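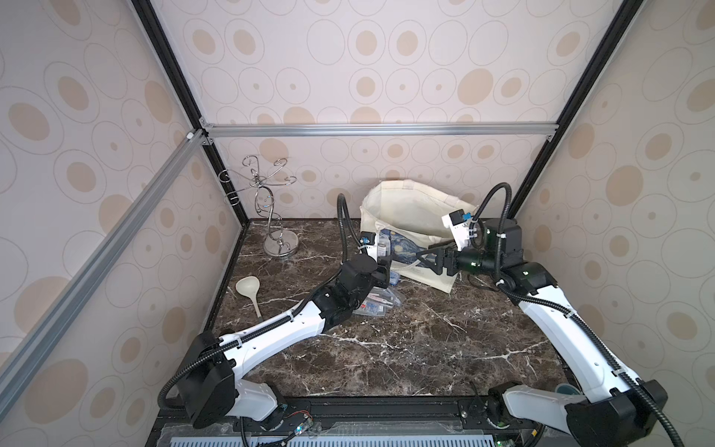 Clirkitz is a planning and control layer for two-arm cells. It takes a task written as a short list of steps, asks a perception module where things are, and produces timed paths for both arms that shouldn't hit each other, the table or the walls. That is the whole claim. We wrote this page because the questions we get are mostly about claims we haven't made, and because some of our own early notes were rosier than they should have been. Most of the answers use the same kind of cell, two arms on a rail at the front of a marble-patterned table with patterned walls on three sides, and the same kind of clutter: a slumped canvas bag, a chrome mug stand, a ladle lying flat, a clear plastic package. If your parts are all gray boxes on a gray belt, half of this page won't apply to you and you can probably use something simpler.

Home Overview Install Planner Perception FAQ Release notes Contact

Frequently asked questions

Does it work out of the box?

No. It installs out of the box. Getting from there to a cell that does something useful takes calibration, a collision model of your own enclosure, and an afternoon of finding out which of your measurements were wrong. Dong-hyun Joo keeps the install notes and has set up more cells than the rest of us put together, and he still gets the base-to-base distance wrong on the first try often enough that there is now a check for it. Run `clk check-bases` before you run anything else. It moves both arms slowly to a shared point and tells you how far apart they think that point is. Above 3 mm, stop and redo it.

Do I need a learned policy, or is this classical planning?

Classical planning with a learned perception front end. You can put a learned policy behind the same interface, and Nives Colombo has done so on one of our cells. Her opinion, which is also mine, is that the policy looked smoother on video and was harder to debug on a Monday. We support both. We recommend starting with the planner, because when it fails it usually tells you which constraint it couldn't meet.

How good is the perception, really?

Good on things with a matte surface and a definite edge. Less good elsewhere. Our April test set has 218 layouts, photographed from a fixed camera and labeled by hand, and 28 of them produced at least one pose that we would call wrong enough to spoil a grasp. People quote that back to us as "87 percent accurate," and we wish they wouldn't. It's the share of layouts without a bad pose, on our tables, with our lights. It says nothing about yours.

What about shiny objects?

Badly behaved. A chrome mug stand is close to the worst thing you can put in a cell: thin curled branches, a polished surface, and highlights that move when the camera does. Depth comes back with holes in it, and the detector may split one stand into two or three objects. We handle it with a keep-out cylinder around the whole thing, set by hand. Yes, that is a fudge. Agata Galli has a branch that fits a stem and a base and grows the branches from there. It isn't merged, and I won't promise a release.

And clear packaging?

Assume it can't be seen in depth. Color helps when there is printing on it, since the printed parts can be picked up even if the film around them can't. The trouble is that the box you get is then the size of the printing and the real package is bigger. Pad it. The setting is `clear_pad` and the default is 15 mm. If an arm is partly over the package at capture time, don't trust the pose at all. Move the arm and look again.

Can it fold or carry soft things, like a tote bag?

It can plan a path to a grasp point on one. Past that we have no model of what cloth does, and we don't think much of the ones we've tried. A slumped bag is treated as a rigid lump in whatever shape it had when last seen. Once a gripper closes on it the lump is wrong. Set `relook: after_grasp` on that step and keep the move short.

One more warning about bags. A picture printed on the front can fool the detector. A Van Gogh print with bright swirls gives very strong features, which is handy for tracking, but they belong to the panel and not to the opening. Pierina Galli lost two days to grasps that landed neatly in the painting when she wanted the rim. Mark the opening as a separate target.

Does the background matter?

More than we would like. People paper or drape their walls to add variety, and the marketing line in our trade is that this makes perception robust. We have seen it help. We have also seen repeating patterns, ovals and circles especially, produce false matches in stereo, where one motif gets matched with its neighbor and the wall appears to step forward. Declare the walls as fixed planes in the cell file and the planner will ignore whatever depth says about them. The same goes for a tabletop with veins in it. Low, flat things such as a ladle are where this shows up first, as the fit tends to swallow the handle into the table.

How do you keep the two arms from hitting each other?

Each arm is planned with the other as a moving obstacle, and then both paths are checked together at a fine time step. When the joint check fails, one arm waits. This is slower than planning both at once – we have tried that too – but you can read the result and see why an arm is waiting. If you see long waits, the usual cause is a task that sends both grippers to the same side of the table. Rewrite the task before you touch the planner.

Are cables in the collision model?

Only as padding. Cable that loops up over a wrist moves in ways we don't simulate, and a loop that is clear in one pose can be low and wide in another. We add a capsule above the last joint, sized with `cable_cap`. Make it larger than seems sensible. Tiziana Mazza, who reviews our safety cases, wants it doubled, and she may be right.

Is Clirkitz a safety system?

No, and please don't let anybody in your building say that it is. Collision checking in software is there to make good paths. Your stop buttons, speed limits and guarding have to be right even if our code does the stupidest thing it can.

How fast is the planner?

The median on our bench is 22 ms for a single-arm move with no relook. We publish the median because everyone does. The number you should ask for is the worst case, and ours was 3,910 ms, on a reach behind an upright object with the other arm parked close by. If your cycle can't stand a pause like that, set `plan_timeout` and decide what the cell does when it trips. "Try again" is a poor answer, as the second try is often just as slow.

How does it compare with Peltero or Caruso?

Peltero has the better editor. I say that with some pain. Its planner is a black box, and when it refuses a move you get a code and no reason. Caruso is aimed at single arms, and two-arm use goes through an add-on that we haven't tested enough to be fair about. Any comparison table written by a vendor should be treated as an ad, and that would include ours, so there isn't one.

Can I record runs and replay them?

Yes, through Drindier, the logging tool that ships in the same package. It stores joint states, commands, images and the planner's reasons for each choice. Replay in the viewer is exact. Replay on the hardware is not, and a replay that worked yesterday proves only that nothing had moved since. Please stop sending us replay videos as proof that a bug is fixed. Send the log.

Will it work in simulation first?

It will, and you'll learn useful things about reach and timing. You won't learn much about grasping. We treat a pass in simulation as permission to try, nothing more.

What should a bug report contain?

The cell file, the Drindier log, the version string, and one plain sentence about what you expected. A still from the fixed camera helps too, provided both arms are in view. Reports that say only "planner broken" go to the bottom of the pile.

When is the next release?

The list of merged changes was last gone over on Wed 21 June. There is no date for the release itself. The `relook` rewrite has to pass on the full test set first, and at the moment it's worse on bags than the version it replaces.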